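Equipment Planning Meeting, Minutes
Project: Warel (household packing tasks)
Date: December 8, 2020
Present: Torben Brandes (chair), Mojtaba Najafi (minutes), two operators from the home sites
Apologies: purchasing

1. Previous minutes
Accepted with one correction. The order for replacement pads was placed with Dzene, and the earlier minutes gave Pilora.

2. Hand-held grippers
T.B. reported on the home sites. Operators work with one gripper in each hand, and the packing task in its present form is a pile of bagged snacks and an open carton on a bed. Item sizes vary widely within one pile. Small flat packets and puffed bags are handled with the same jaws and the same pads.

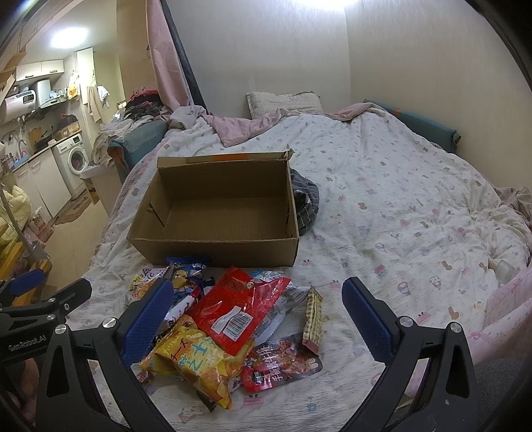 M.N. asked whether a second pad type should be budgeted. T.B. was against it for the first half of the year. Changing pads between items would slow the operators, and the spares list is long enough already. Agreed to stay with one pad type and review in July.

Quote from Parnano for complete grippers: 10 units, delivery in two lots. The price holds only if both lots are ordered together. Pilora has quoted for 5 units with a shorter delivery time and no spares included. T.B. prefers Parnano. M.N. noted that the Pilora quote covers repair of the linkages and the Parnano quote does not. Decision deferred until Parnano answers on repair terms.

3. Spares
Pads and pivot pins are to be held at each site, in a labeled bag kept with the grippers. Central stock stays at the office. M.N. proposed a stock of 200 pads. The current count is 191, so no order is needed beyond the one already with Dzene. Agreed.

4. Consumables
Snacks and cartons have been charged to the general office line up to now. From the next budget they get their own line under Warel. Operators asked to be allowed to buy locally and send in receipts. Agreed, with these conditions:
Bags must be sealed when bought and replaced once they leak air.
Cartons are to be reused until the flaps no longer stand.
Large puffed bags and small packets are both to be in every set.
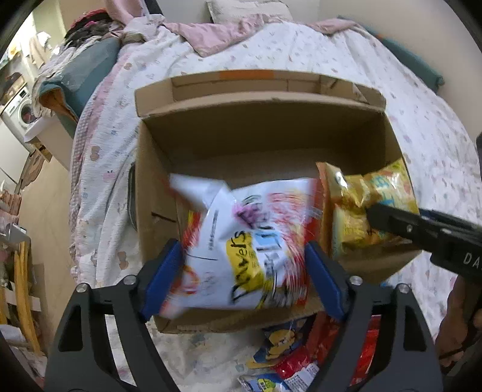 One operator raised the time needed for large bags. They take up most of the carton opening and have to be turned before they go down. The other operator uses the second gripper to hold back whatever is already in the carton. T.B. does not want a fixed method written into the task sheet yet. The planning figure for time per set is left unchanged.

5. Automated cell
Brief discussion only. A fixed two-arm cell for the same task is on the plan for the year after next. M.N. will draw up a requirements list: reach over the carton wall, jaw opening, payload, floor space. No supplier is to be contacted before the list has been through this meeting.

6. Actions
T.B.: repair terms from Parnano, in writing.
T.B.: ask Pilora whether spares can be added to the quote.
M.N.: new budget line for consumables.
M.N.: draft requirements list for the cell.
Operators: send in open receipts.

Next meeting to be set when the Parnano reply is in.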